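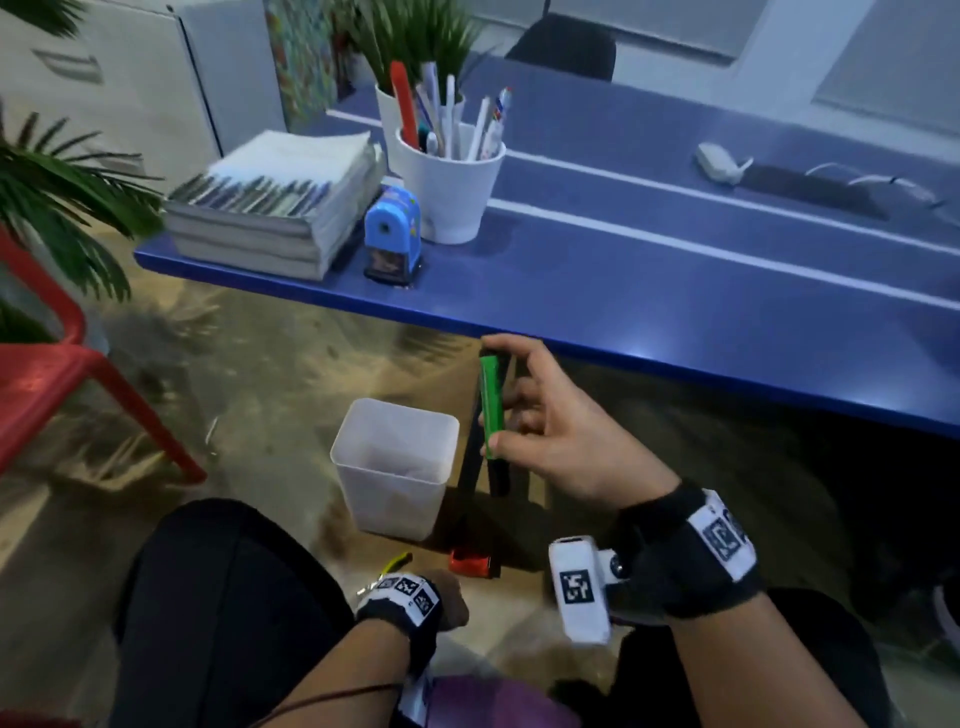

Progress report to Detero, reporting period ending June 2024
Work package 3: demonstration capture with wrist-mounted trackers
Prepared by Chun-hung Sin

1. Status

Capture at the Siltcombe site is on schedule. The set now holds 3,798 demonstrations, all performed by hand by a seated operator. Tasks cover picking up and placing stationery at a desk and handling small tools and a bin at floor level. Oluwaseun Bako has taken over session planning from Thanasis Papadakis, who moved to the retargeting work.

2. Hardware

Both wrists carry a strap with printed square markers. Wrist pose is solved from the markers in the head view. Marker loss was highest in floor tasks, where the operator leans forward and the forearms turn inward.

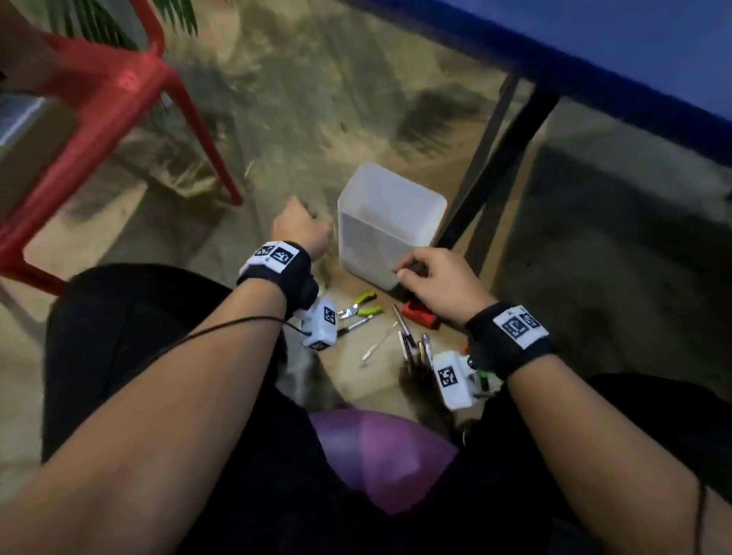
Figure 1. Floor-level task with the plastic bin and hand tools. Trackers on both wrists.

Cable routing remains open. A cable that crosses the forearm can pass in front of a marker, and we discard any demonstration with a gap longer than 20 video frames. Štefánia Šimko is testing a shorter lead fixed along the outside of the arm.

3. Retargeting

Wrist paths from 50 desk demonstrations were replayed on the Vörös arm at reduced speed. Pens and markers gave usable paths. Thin tools lying flat on the floor did not, as the finger pose is too coarse at the moment of contact. Floor tasks are on hold for replay until this is fixed, but capture continues.

4. Next period

Tamunoemi Tamuno will deliver the revised calibration procedure. Replay of floor tasks resumes after that. The Wornemen site starts capture in October with the same strap design. No change to the budget is requested.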